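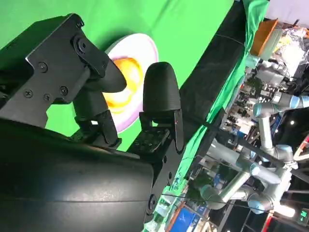
Plate on the green cloth, orange-and-yellow piece on it. Station 2, September.

Notebook, table-setting props, continued from the last page.

Started at 8:40. Plan for the morning was to get the green cloth settled, go through the plates, and decide which of the play food stays in the set. The kitchen box from Hiltberg is still the main one. The Benavides box has the cups and bowls and stays closed for now.

Cloth first. It came out of the drawer with fold lines in it. Ironed it on the back, medium, no steam. That took out the worst of them. A faint crease is still there on the diagonal and I am leaving it. If it bothers anyone, iron again from the back and let the cloth cool flat before putting it on the table. Do not fold it afterward. Roll it on the cardboard tube, green side out.

Tried the gray cloth as well for comparison. The pale plates look better on it but the dark ones disappear, so back to green. The green also makes it easy to find crumbs and bits of lint. Lint roller is in the top drawer with the tape.

Plates. The one with the pink-lilac edge is my choice for the single setting. White in the middle, so the food color reads clearly, and the edge is enough to tell it from the plain ones in the stack. Put the plain white ones back in the Hiltberg box with a sheet of paper between each. One had a chip on the foot and I pulled it out. It is on the windowsill with a strip of tape on it. Please don't put it back in the stack.

Washed everything by hand, dish soap and warm water, then dried with the blue towels. The paper ones leave fibers. Mesik labels on the undersides did not survive the wash, so I have gone over to paint marker. Plate for the single setting is marked 27. Let the marker sit overnight before washing again, it smears otherwise.

Food pieces. The orange-and-yellow one goes on plate 27. It is glossy and picks up the overhead lamp, and the middle goes nearly white when the lamp is straight above it. Things I tried earlier with the same piece:

Lamp at full, straight down: bright patch in the middle, yellow washed out.
Lamp at full, swung toward the door: patch moves to the side, longer shadow on the cloth.
Lamp at half: better color, but the room is dim for reading labels.

No decision yet. I would like to try tracing paper over the lamp before we go and dull the piece with anything. Somebody suggested matte spray. I am against it, the spray we have from Tosa stayed tacky on the test cup for days and it picked up every hair in the room.

Weighed plate 27 while it was on the bench, 255 g on the small scale. Wrote it on the inventory card. The old card had no weight at all for the plates, only a diameter, and that one was measured to the inside of the rim. I crossed it out. Outside measurement still to do, need the big calipers back from the other room.

Storage. The top tray of the Hiltberg box is too shallow for plate plus food piece, so they go in separately. Food pieces in the cloth bag, plates upright in the rack. Bag closed with the drawstring, no rubber bands, they leave marks on the soft pieces.

Stopped at 11:15 for lunch. Afternoon went mostly to the inventory sheet. Names in it are a mess: the same thing is "dish," "plate" and "small plate" depending on who filled in the line. Changed all of them to "plate" and put the edge color in the second column. Bowls not done. Seven lines left where I can't tell what was meant, marked with a question mark in the margin. If one of them is yours, fix it there and initial it.

To do:
Tracing paper over lamp, compare with half power.
Outside diameter of plate 27, onto the card.
Finish bowls in the inventory.
Open the Benavides box and check the cups for chips.
More paint marker, the black one is almost out.
Ask whether the gray cloth can go back to the sewing cupboard.

Lamp off, iron unplugged, 4:50.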